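About Jelladness

Jelladness is a repair and conservation workshop for paper, books and small textiles. We work from the old seed warehouse at Nultbridge, on the ground floor and half of the floor above. People bring or send us family Bibles, recipe books, letters, maps, christening gowns, samplers, flags, and a good many things that don't have a name. We also teach, and the teaching side has grown to the point where it takes up close to half our working week.

How we started

The workshop began as a bookbinding business. The first jobs were hymnals and parish registers, and after that law books from offices that were closing down. Most of that work was rebinding: taking off a broken cover and putting on a new one. It paid the rent, but a lot of customers asked for something else. They wanted the old cover kept, stains and all, because a grandparent had handled it. We sent a good many of them away before we took the time to learn how to do that kind of work properly.

Textiles came later. Ekwueme, a small costume and linen repair firm, rented the room next to ours for several years. We shared a sink, a loading door and eventually a phone line. When the lease on both rooms came up for renewal, the two businesses signed one lease and became one business. The name Ekwueme is still on our textile labels and on the side door, and longtime customers still write their checks to it. The bank accepts either.

What we work on

Paper: letters, certificates, deeds, maps, posters, drawings, prints and wallpaper fragments. The usual problems are tears, old tape, folds that have worn through, mold stains and paper that has turned brittle from a bad frame backing.

Books: loose boards, broken sewing, split spines, missing corners and leather that has gone to powder. We repair family Bibles more than any other kind of book. Cookbooks are next.

Textiles: samplers, quilts up to twin size, lace collars, gowns, banners, uniforms and dolls' clothing. We don't take carpets or large tapestries. We have neither the floor space nor the washing table for them, and we can tell you who does.

Photographs: we clean, flatten and rehouse prints, and we can remove them from the sticky-page albums that were sold everywhere in the 1970s. We don't do digital retouching. If you want a restored copy to hang on the wall, we will prepare the original for scanning and send you to a photo lab.

We also turn down some work. We don't treat anything that has been soaked in fuel or sewage. We don't remove signatures, dates, stamps or library marks, even when the customer owns the item outright. We don't make new pieces look old.

How a job goes

Most jobs start with an email and a couple of snapshots. From those we can usually tell whether the item should come in, and whether it will cost more to treat than the owner is likely to want to spend. There is no charge for that first answer.

If the item comes in, it gets a job number, a tray and a condition sheet. The sheet lists what is wrong, what was done to it in the past as far as we can tell, and what we suggest. You get a copy with a written estimate. We don't begin until you sign it and send it back. If we find something partway through that changes the price, we stop and call.

Small paper repairs are generally done in a few weeks. Books take longer, mainly because adhesives and leather need time under weight. Textiles take longest of all. A sampler that needs stitching down onto new support fabric can sit on the bench for a month with someone working on it for an hour or two each day, which is as long as most people can do that kind of sewing before the quality drops.

When the job is finished you get the item, the condition sheet with the treatment written up, and anything we took off. That includes old tape, old thread, pins and scraps of backing board. Some customers throw the envelope away in our parking lot. Others have found a framer's label or a penciled date in it that they had been trying to track down for years.

Last year we completed 692 jobs. Of those, 357 were paper, and the rest were divided among books, textiles and photographs.

Materials

We use wheat starch paste that we cook ourselves, long-fiber repair tissue, unbleached linen thread, cotton and silk support fabrics, and acid-free board. Dyes are mixed in small batches and tested for bleeding before they go near a customer's item. We keep a swatch of every batch with the job sheet.

Boxes and folders are made in house. If you only want a box, we will make only a box. Many of the items people bring us are in fair condition and need nothing more than a clean container, a dark shelf and a room that doesn't get damp. We say so when that is the case, and charge for the box.

Teaching

Classes are held upstairs in the long room, which has north windows and seats for ten. The first one we offered was a single afternoon on mending torn pages. It filled up with school librarians, and they asked for more.

The current program has three parts.

The evening course runs for ten weeks, fall and spring, and starts at 6:30 p.m. It covers handling, surface cleaning, simple tear repair, making a folder and a box, and one non-adhesive binding. No experience is needed. Students work on practice material that we supply until the sixth week, and after that they may bring in something of their own, provided we have looked at it first.

The bench weeks are held in July. These are full days, with lunch, for people who have finished the evening course or have done similar work elsewhere. One week is for books and the other for textiles. Each is limited to six students.

Sundia is our program for small museums, town archives, churches and historical societies. It was set up after we noticed how often the same places came back to us with the same kinds of damage. Staff come here for two days, and afterward we go to them for one. The visit is mostly spent in closets, attics and basements, looking at where things are kept. We leave a short written plan with costs. So far 77 organizations have been through Sundia, most of them within a few hours' drive. Fees are on a sliding scale according to annual budget, and the smallest places pay for materials only.

Students of all kinds use the same grade of tools we use. Cheap tools tear tissue and bend at the wrong moment, and beginners tend to assume it was their own fault. Bone folders, spatulas, brushes, tweezers, needles and weights are set out before class and stay in the room afterward. If you want your own set, we sell a basic roll at the front counter and can tell you which items in it you could put off buying.

The building

The warehouse was built for a seed merchant, and there are still bin numbers painted on the posts. The walls are thick and the temperature inside changes slowly, which suits us. The wet area is at the back, with a filtered supply, a large sink and drying racks. The book presses are along the east wall, where the floor is strongest. Textile work is done in the former office, behind two doors, to keep dust and paper fiber out.

There is a ramp at the side entrance, marked Ekwueme. The front entrance has four steps. The upstairs classroom can be reached by the freight elevator, which we run for students at the start and end of each session and at any other time on request.

Parking is free in the gravel lot. Please don't park across the loading door, even for a short drop-off, as the business behind us uses it all day.

Visiting

The front counter is open from 10 a.m. to 4 p.m. on weekdays. You don't need an appointment to drop something off, but you do if you would like someone to go over it with you. Those meetings take half an hour. Please bring the item flat, dry and wrapped in something clean. A pillowcase is fine. Don't try to remove tape, glue or frame backing before you come.

If something has just gotten wet, call us before you do anything else. Keep it cool, don't open it if it is a book, and don't use a hair dryer. We will talk you through the next few hours by phone at no charge, whether or not the job comes to us afterward.

We close for the last week of December and for one week after the July classes, when the floors are washed and the presses are serviced. Items left with us stay in the locked store during both.

Working with us

We hire rarely, and when we do we post it on this site and on the board at the front counter. We take two trainees a year, one on paper and books and one on textiles. Trainees are paid. The placement lasts eleven months, and applications open in March. We ask for a letter and a few photographs of something you have made or mended with your hands. It doesn't have to be a book or a piece of cloth. Past trainees have sent us a rebuilt accordion, a canoe seat and a pair of work boots.

Contact

The quickest way to reach us is the form on the Contact page. Messages are read each working morning. For questions about an open job, please put the job number in the subject line. For class bookings and Sundia applications, use the Classes page, where you will also find the current fees and the supply list.
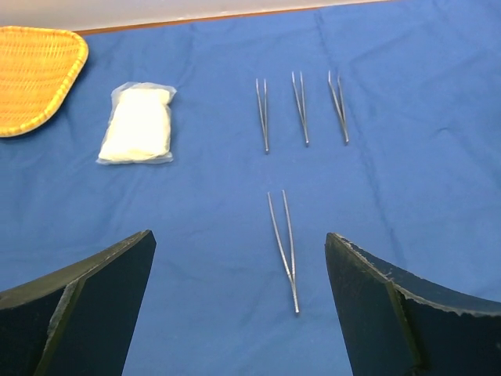

Tweezers and a wicker tray on blue cloth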